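Clirwood's tea swap is moving to the old shoe store in April

If you've been to the Clirwood tea swap lately you know the problem, and the problem is elbows. I went to the last one at the library meeting room and spent most of it pinned against the coat rack with a cup in one hand and somebody's backpack in my ribs. I had a great time anyway (I always do), but it was pretty clear the thing had outgrown the room.

So it's moving! Starting in April, the swap will be held in the former Sundqvist shoe store on the main street, the one with the green awning that's been empty since the summer before last. The town has signed a lease on the ground floor and is letting community groups book it in the evenings for next to nothing. The organizers told me they got their slot after a fair amount of emailing back and forth, and that doors will open at 6 p.m. like always.

For anyone who hasn't been, the idea is simple. You bring tea you don't drink, you take home tea you might. Everybody has a drawer or a shelf of the stuff, the peach thing from an office gift basket, the smoky one you bought on vacation and have been a little scared of ever since. You put yours on the table, you wander, you sniff, you sit down and try a few. Sealed packets only, please, unless you've got a loose tea you're pouring for people right there at the table. There's no charge and no sign-up.

The first swap drew so few people that they all fit around one table, and I'm told there was more cake than tea. Last year 673 people came through over the course of the season, which is a lot for a town this size, and the library's limit for that room is not generous. A couple of times folks had to wait in the hallway by the copier. I was one of them once, and I can report that the hallway has a very thorough display on the history of the local creamery.

The new place has 900 square feet of open floor, plus a back room with a sink. I can't tell you how happy people are about the sink. At the library you had to carry the kettles down the hall past the children's section, and there was always someone's toddler coming the other way. The electrical situation is supposed to be better too. I asked twice whether six kettles could run at once without taking the lights down, and both times I got a cheerful yes, so I'm choosing to believe it.

My own contribution this spring is going to be mostly green tea. I have gone a bit overboard on the stuff over the winter and there are packets all over my house at this point, on the bookcase, in my coat, in the car.
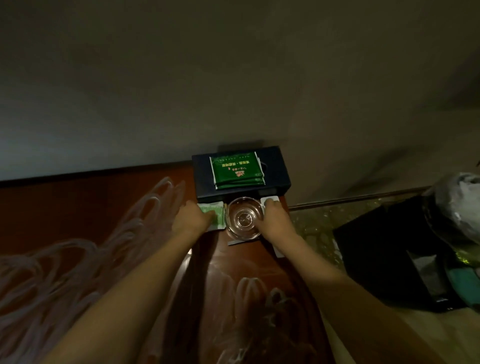

Green tea sachets, paper packets and a small glass bowl on a cabinet top.

I'd like to trade for something dark and toasty, if anyone reading has too much of it. I'll also take any kind of barley tea off your hands. Last fall I came home with a bag of it from a woman who said her kids wouldn't touch it, and I finished it in two weeks and have been thinking about it ever since. If that was you, please come find me.

Money was the other thing I wanted to ask about, because a room on the main street has to be paid for somehow, even a cheap one. The answer is that Busero, the bakery across from the post office, has put in $2,000 toward the year. That covers the room, some folding tables and a second big urn for hot water. In return they'll have a table near the door with buns and those little almond cookies, and you'll pay for those yourself. I don't think they'll have any trouble selling them. I've seen what this crowd does to a plate of almond cookies.

Not everyone is thrilled about the move. A few of the regulars liked being at the library, where you could return your books and then get a cup of something, and one man told me he thinks the shoe store will be drafty. He might be right. It's got those big front windows, and I remember trying on school shoes in there in the winter with my coat still on. Bring a sweater for the first one, I guess. The library is keeping a box at the front desk for people who want to drop off tea but can't make it at night, and somebody will carry it over before each swap.

Parking is the part I'd think about ahead of time. The street out front is a 2-hour limit until 7 and they do check. The lot behind the Misex hardware store is free once the store closes, and it's a short walk through the alley, which has a light now. If you're coming on the bus, get off at the post office stop and you're practically there. The front door has a step, so use the side entrance if you've got a stroller or a wheelchair. That one is level and it'll be propped open.

A few other things I jotted down. Bring your own mug, as the paper cups ran out early more than once last season. Write on the packet if you know how long to steep it, especially if the directions are in a language your neighbors may not read. Check the dates too, although old tea won't hurt you, it'll just taste like a warm cardboard box. Coffee people are welcome, and there's been some talk of giving them a corner of their own later in the year if enough of them ask.

The dates for the whole season will be posted in the shop window and on the library bulletin board once they're settled. I'll be at the first one, probably near the cookies.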